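The parrot on the phone pole

Posted 12/07/2022

So the flyer is still up outside the laundromat. I wrote in September that somebody was offering $2,000 for a green parrot named Gidura, last seen heading toward the reservoir, and that I had started looking up a lot more than is safe for a man crossing Woseleck Avenue.

Well, Widad Rizk emailed. Gidura is her bird. She had 58 calls in the first week, most of them regarding pigeons. One caller wanted to know if the reward could be paid for a different parrot, one he already owned and was tired of.
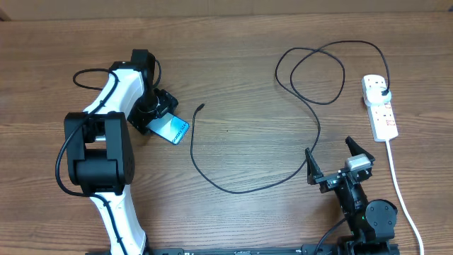
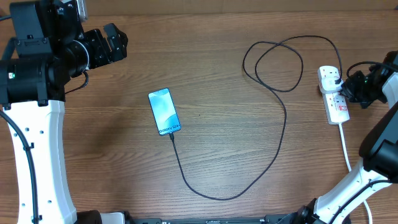 Two phones, one held in a gripper, one on the wooden table.

Barbara Tomaszewski, two doors down from me, swears she hears it in her maple at six every morning, saying "excuse me" in a man's voice. I went over with a thermos and stood under the tree for two hours. I heard a leaf blower and, from an upstairs window, Barbara's husband asking who I was.

Widad says the bird does know "excuse me." It also knows the first half of a furniture store jingle, so if your gutter starts singing, please call the number on the flyer and leave me out of it. I've given up my mornings to this bird already and my neck hurts.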